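Is a bag-packing arm worth 2,439 quid?

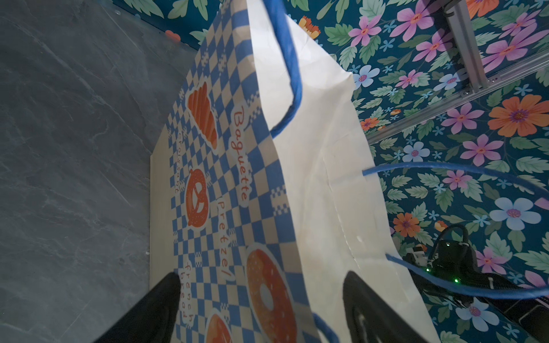 Fingers either side of the rim, blue rope handles up. Bakery bag, the checked one.

The Fosora kit wants 2,439 for the arm, two fingers and a wrist camera. Setup is another 100. I think that's too much for a small shop, and I say so as someone who likes the thing.

Paper bags are hard. Creases, floppy rims, rope handles going whereever they please. Fosora's sheet talks about boxes mostly - fine, but the bakeries in Skandthorpe don't sell boxes.

Drop it to 2,000 and include the setup. Then we can talk. Price is held till February, so no rush form me.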